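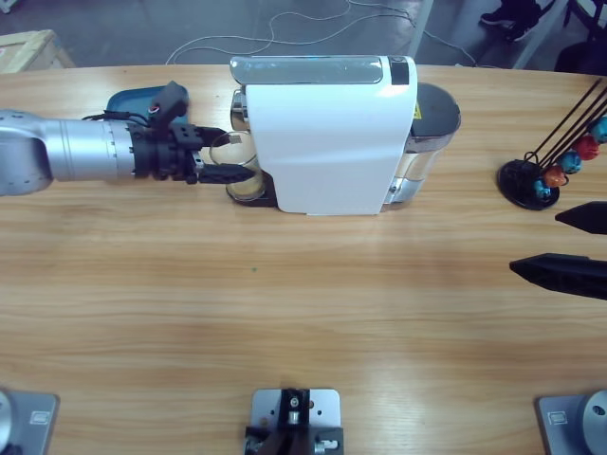

Ticket 401: Error E5 at login, whole break room locked out

Filed under: Help Desk > Accounts & Billing
4 comments | 5 shares

Hi again, it's me from the Grirnard office! Our Kustley login died this morning, so I can't reorder capsules or see our last invoice. I type the password, the wheel spins for almost 32 seconds, and then I get E5. I tried Wellitz browser, then my phone, then cleared the cookies (twice, I was cranky). 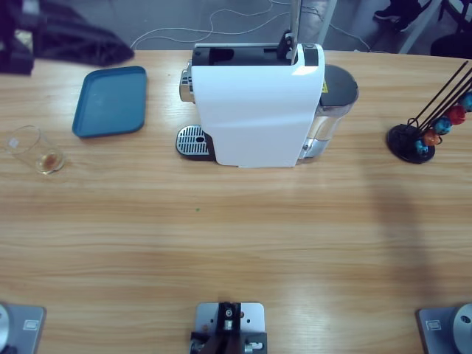 Reading time: 1 min

Update, 19/07/2018: reset link came through, but it goes to the old Kowalczyk account we closed when we moved. Same email on both, so I bet that's the mess right there. Can you unhook the old one? Please don't merge them, the old address is still on it and I don't want our boxes going across town!
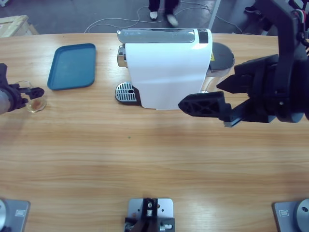 White capsule machine, tray alongside

Second update: old account's gone and I'm in, yay! The invoice page still shows the wrong zip, though, so please leave this open till that's fixed.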